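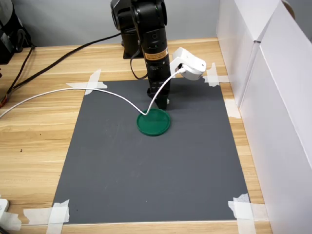

Tabletop arm station, with the gripper above the work mat.

Tabletop Arm Station
Clakus Institute, Shared Equipment Office
Page revised June 19, 2019

The Tabletop Arm Station is offered to departments and partner laboratories that need a single robot arm for handling small, light objects. It is ordered through the Shared Equipment Office, which holds the purchasing agreement with Le Roux and receives all deliveries on behalf of the requesting unit. Departments should not place orders with the supplier directly. Orders made outside the agreement are not covered by the service plan and cannot be added to it later.

The arm itself is budgeted as a capital item and is quoted separately for each request. The figures on this page apply to the parts that are bought with it and to the recurring cost of keeping it in use.

What the station includes

Arm, base plate and control unit
Diltberg two-finger gripper, with one spare set of fingers
Side bracket for an accessory on the forearm
Cable set for arm, gripper and accessory
Dark gray work mat
White upright panels for the back and one side of the work area
Gastent bench software, one license for the life of the station

The table is not included. Most units already own a suitable one, and the office will confirm in writing whether an existing table may be used. It must be level, must not be on casters, and must be at least 64 inches long. A shorter table can hold the arm but leaves too little room for the panels and the cable run. Tape for the mat is to be taken from the department's ordinary supplies.

Prices

Diltberg gripper with spare fingers: $1,361
Service plan, per year: $1,676
Bracket, cable set, mat and panels: included with the arm
Gastent license: included with the arm

Prices hold for requests received by the end of July. The service plan begins on the day of installation and is charged in full each year, including years in which the station is moved or stored. Units with grant funding should check whether the grant permits recurring charges, as several sponsors allow the purchase of equipment but not its upkeep. In those cases the plan must be assigned to a departmental account before the order is released.
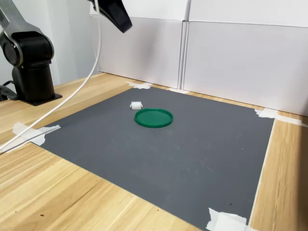
Space should be settled before funds are requested. The base plate is fixed to the tabletop and is not meant to be lifted off between sessions, so the table should be regarded as committed to the station for the full term of the project. Allow open table on both sides of the mat. Cables are led away on one side, and that side should face the wall outlet and the control unit — not the aisle.

The mat is held with tape and may be replaced by the user at any time. Panels stand on the table and need no fittings. They give the work area a plain background and keep activity at the next bench out of view. Rooms with strong direct sunlight are acceptable if blinds are fitted. The cost of blinds is a facilities charge and does not belong in the equipment request.

Test objects are the responsibility of the user. Lids, shallow dishes, spools, foam pieces and similar items are suitable, and a modest line for consumables is usually approved without comment. Items containing liquid require a separate review by Anoma Selvanayagam, Laboratory Safety.

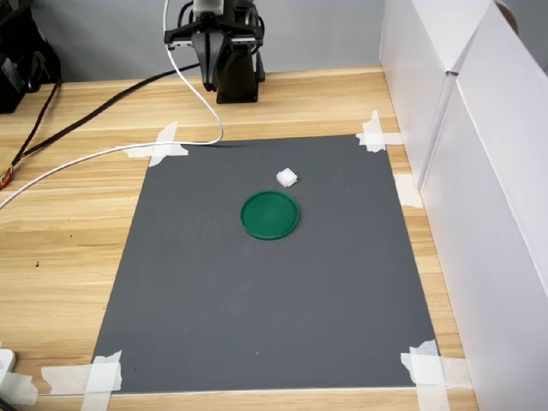
Photo: Clakus Institute, Shared Equipment Office

Planning for staff time

Installation takes 2 working days, and one member of the requesting unit must be present throughout. The same person is normally named as station contact and attends the operator session given by Malsha Wijesinghe. Additional operators may be trained later at no charge. No one may run the arm alone until the session has been completed and recorded.

Units often leave setup work out of their estimates. Placing the objects, clearing the mat and returning the arm to its start position are done by hand between trials, and a project with many short trials will need an assistant for most of its run. Hamish McKinnon can review a draft staffing estimate on request.

Requests for more than one station

A second station is treated as a separate purchase with its own service plan. Grippers are interchangeable between stations, and a unit with two arms may hold one set of spare fingers in common. Shared tables are not approved. Where two stations stand in one room, each must have its own panels and its own emergency stop, and a floor plan must accompany the request.

How to submit a request

Send the completed equipment form, the name of the station contact, the table dimensions and the account to be charged to Jinlong Shi, Shared Equipment Office. A written quote for the arm is returned with the approved form. Questions on grant rules and cost sharing should go to Arif Barua in Research Accounts before the form is signed.

Quotes are issued in the order received. An order may be withdrawn without charge until it has been released to Le Roux; after release, the supplier's cancellation terms apply.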